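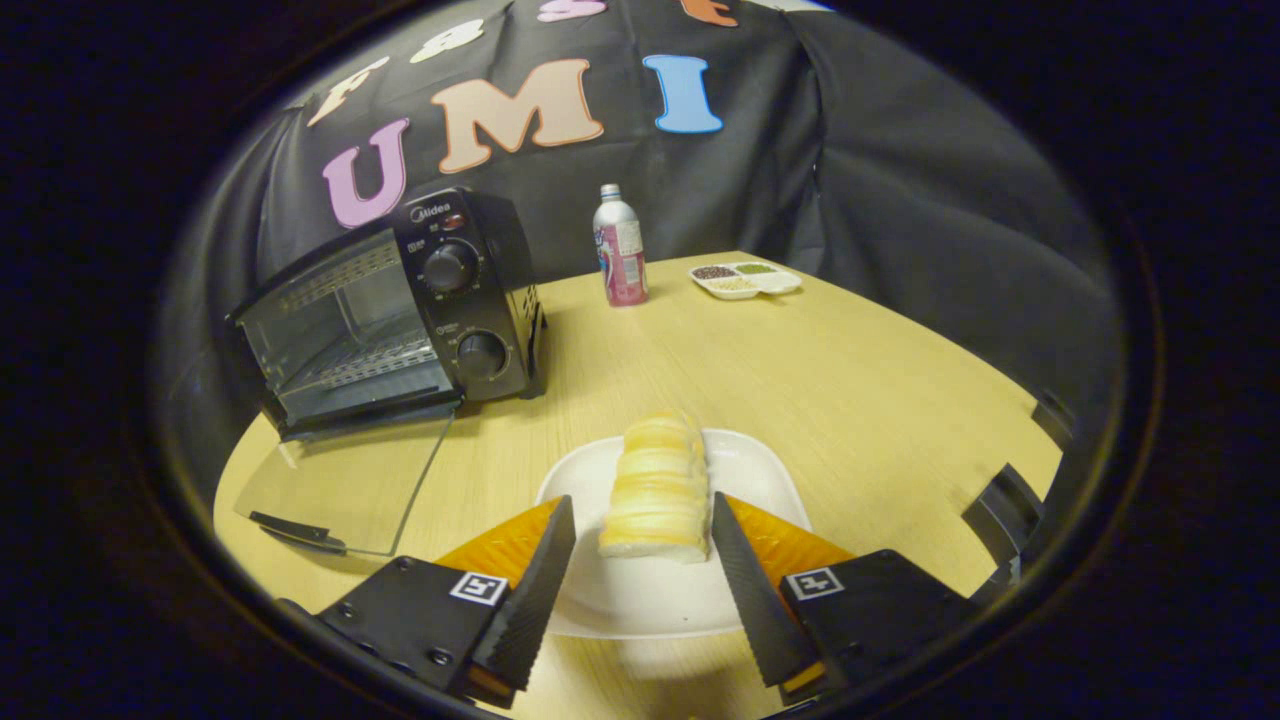
Un avis de décès se relit à voix haute avant d'être envoyé, répète Kittipong Saithong, et de préférence devant quelqu'un qui n'a pas participé à sa rédaction. À Parnutley, il écrit depuis 12 ans les avis et les hommages que les familles font paraître dans la presse locale ou lire aux obsèques. Il a commencé à l'accueil des pompes funèbres Prorkus, où il remplissait les formulaires, puis s'est mis à son compte. Nous l'avons rencontré dans son bureau de la rue Ahn.

Au départ, explique-t-il, les gens lui apportaient des brouillons à corriger. « Ils avaient peur des fautes d'orthographe. C'était leur seule demande. Je corrigeais les accords et je rendais la feuille. » Puis une cliente est venue sans brouillon, avec un carnet d'adresses et deux lettres de son père. Il a passé l'après-midi avec elle et le texte a été lu au cimetière. D'autres familles ont appelé ensuite.

Il distingue nettement l'avis de l'hommage. L'avis donne le nom, l'âge, le lieu et l'heure de la cérémonie, les proches qui s'associent à l'annonce. « Sur l'avis, je suis strict. On vérifie l'heure avec la paroisse ou le crématorium, on vérifie l'adresse, et on ne met rien d'autre tant que ce n'est pas confirmé. » L'hommage vient après, parfois plusieurs semaines après, et il lui consacre beaucoup plus de temps.

L'entretien avec la famille dure en général une matinée. Il demande qu'il y ait au moins deux personnes, si possible de générations différentes. Il pose des questions sur le travail, les trajets, les repas, les voisins. « Si je demande comment était votre mère, on me répond qu'elle était gentille et courageuse. Si je demande à quelle heure elle se levait, on me parle d'elle pendant une demi-heure. »

Il prend ses notes à la main et ne les enregistre pas. Les carnets sont rangés par année dans une armoire, et il en rend les pages aux familles qui les réclament.
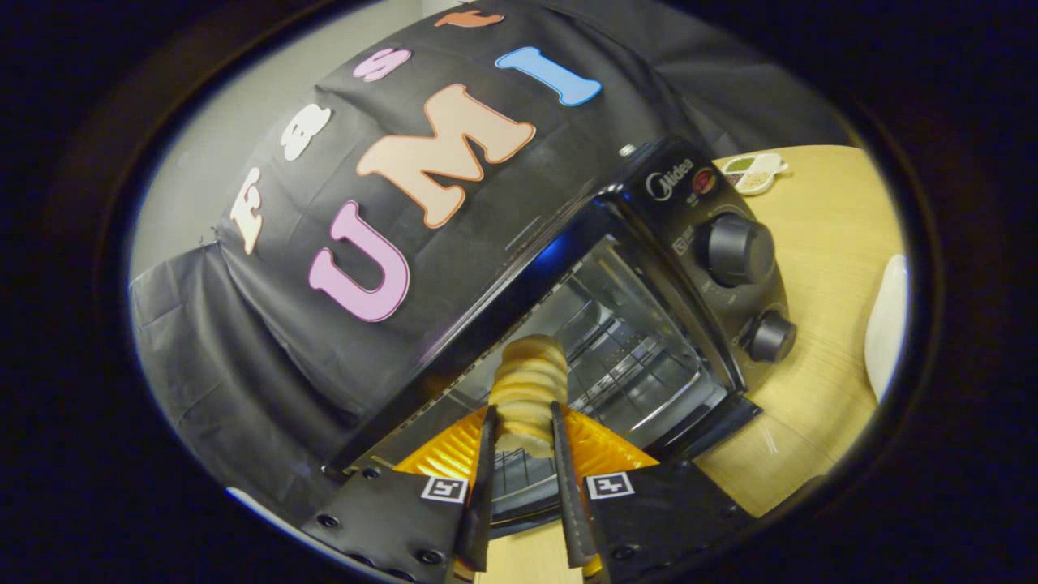 La longueur reste le sujet de discussion le plus fréquent. Le journal facture à la ligne, et beaucoup de familles découvrent le tarif au moment de payer. Le texte le plus court qu'il ait livré faisait cinq lignes, pour un ancien facteur qui l'avait demandé par écrit. Pour les textes lus, il conseille de ne pas dépasser trois minutes par personne. « Au-delà, celui qui lit n'y arrive plus. La voix lâche. Il vaut mieux partager le texte entre deux petits-enfants. »

La question des fâcheries revient souvent aussi. Un frère que l'on ne veut pas citer, une première épouse, un enfant né d'une autre union. Kittipong Saithong ne tranche pas, mais il prévient. « Je leur dis que le papier va rester. Quelqu'un le découpera et le gardera dans un tiroir. Une fois que c'est dit, ils décident. » Il lui est arrivé une fois de refuser un texte, qui réglait des comptes au sujet d'une maison. La famille est revenue le lendemain avec une autre version, qu'il a acceptée.

L'année 2020 a changé ses habitudes. Les cérémonies se tenaient en petit comité et les hommages étaient envoyés par courrier à ceux qui ne pouvaient pas se déplacer. Il a travaillé par téléphone, ce qu'il n'aimait pas. Certaines familles organisent maintenant la réunion qu'elles n'avaient pas pu faire, et lui demandent de reprendre le texte de l'époque. « Je change très peu de choses. Souvent, on ajoute un prénom, parce qu'il y a eu une naissance. »

Les éditions Tukell lui ont proposé de réunir une partie de ces textes, avec l'accord écrit des familles. Il en a relu 278 et en a écarté la plupart, faute de réponse ou à la demande des proches. Le recueil n'a pas encore de titre. Une lecture publique de quelques pages est prévue le 27/10/2021 à la médiathèque de Parnutley, à 18 heures. L'entrée est libre.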